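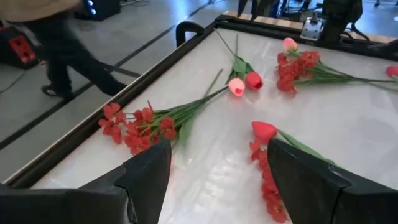
Artificial Flower Sort – Lenihan Hall, November

Quick one this month, still up to our ears in stems. The Drurnlow boxes came down from the loft and we have started on the table bunches for the Kanorero supper. 26 tables, one bunch each. Reds and pinks again, tulips mixed in with the small red blossoms. Long stems please, don't trim them yet!! The vases are taller than last year.

Still needed:
Green floral tape (the Clelisero store was out)
Clean shoe boxes with lids
Any spare artifical tulips, pink especially

If a head comes off, save it. Hot glue gun lives in the kitchen drawer, second one down. Dusty ones go in a bag with salt and get a good shake – works better than water, and no drips on teh floor.

Supper tickets: 131 sold so far, more at the front desk. Flower fund stands at $345, thank you all. Next sort 10 a.m., side door, bring scissors and an apron. Coffee's on from 9:30.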